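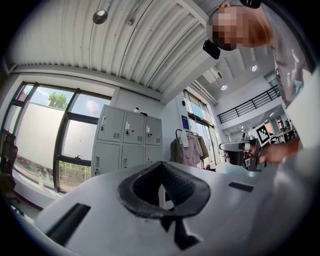 Vistholm Hotel and Table School

The Vistholm Hotel and Table School is a private vocational school in the harbor town of Vistholm. It teaches dining room service, professional cooking, baking, and hotel housekeeping. It is best known for its service program, which trains students to carve, fillet, flame, and plate food at the guest's table. The school is run by a nonprofit foundation and operates a restaurant, the Stumia, and a small inn, both open to the public.

History

The school grew out of evening classes held in the dining room of the Clornell, a large hotel on the Vistholm waterfront. The hotel had trouble finding trained waiters for the summer season and began teaching its own staff during the winter, when most of its rooms were closed. Other hotels on the coast soon asked to send their workers. The classes covered table setting, wine service, and enough arithmetic to write up a bill.

When the Clornell changed owners, the new company wanted the dining room back for banquets. The hotel keepers who had been sending staff to the classes set up a foundation and rented a former customs building behind the fish market. Cooking was added at this point, at first only for students who already had a job in a kitchen. The move also brought the first full-time students.

The customs building was damaged by a flood that reached the ground-floor kitchens. Classes went on in a church hall and in the kitchens of a ferry company while the building was repaired. During the repairs the kitchens were moved up one floor, and the old kitchen space became the laundry and storerooms. A dumbwaiter installed at the time is still in use.

Baking became a separate department after a local bakery chain, Kwon, offered to pay for the ovens in return for a say in what was taught. The agreement caused some disagreement among the teaching staff, who felt that the course leaned too heavily on factory methods. It was later rewritten to include hand-shaped breads and laminated doughs, and the company gave up its seat on the course board. Its name remains on the baking wing.

Campus

The school occupies the former customs building and a newer block on the other side of a shared courtyard. The older building holds the kitchens, the restaurant, and the administrative offices. The newer one holds the baking wing, classrooms, and a practice dining room where first-year students serve one another before they work with paying guests.

The inn stands a short walk away on the harbor road. Its front desk, bedrooms, and breakfast service are staffed by students in the hotel program under the supervision of a manager. Student housing is limited, and most students rent rooms in town.

The library holds a collection of more than 600 hotel and restaurant service manuals, many of them staff handbooks that were never sold to the public. The oldest came from the Clornell when it changed hands. The collection may be used by outside readers by appointment, but items cannot be borrowed.

Programs

The main diploma takes two years and is offered in service, cooking, baking, and hotel operations. All students share a common first term, which covers food safety, knife handling, laundry, basic accounting, and a second language. They choose a department at the end of that term. Changing departments later is allowed but usually means repeating a term.

Each student completes a paid work placement during the summer. Placements are mainly in coastal hotels, though some students go to mountain resorts, cruise lines, or hospital kitchens. A written report on the placement counts toward the final grade.

Evening courses are open to people already working in the trade. Subjects vary from year to year and have included sauces, cheese service, coffee, and banquet planning. They lead to a certificate and do not count toward the diploma.

Admission is by application and interview. Applicants to the cooking and baking departments also spend a day in the kitchens. The school year begins in September.

The Stumia restaurant

The Stumia opened as a lunch room for market workers and dock staff. Dinner was added later, with a fixed menu that changes weekly and is planned by final-year students. Prices are kept below those of other restaurants in the town, partly to make up for slower service early in the term. The restaurant closes during examinations and in the summer.

Carving and flaming at the table are done on wheeled carts kept along the back wall of the dining room. Dishes regularly served this way include roast duck, whole flatfish, and crêpes. Guests are asked when booking whether they mind being served by students who are being graded.

Examinations

The final examination in the service department is a dinner of seven courses, served in the Stumia to invited guests. Students draw lots for their stations shortly before the doors open. Examiners from outside the school sit among the guests and mark each student on setting, timing, handling of dishes, and clearing. The cooking department prepares the same meal and is marked separately.

A student who fails may try again at the next sitting. After a second failure, the last term must be repeated.

See also
Gueridon service
Hotel management education
Vistholm harbor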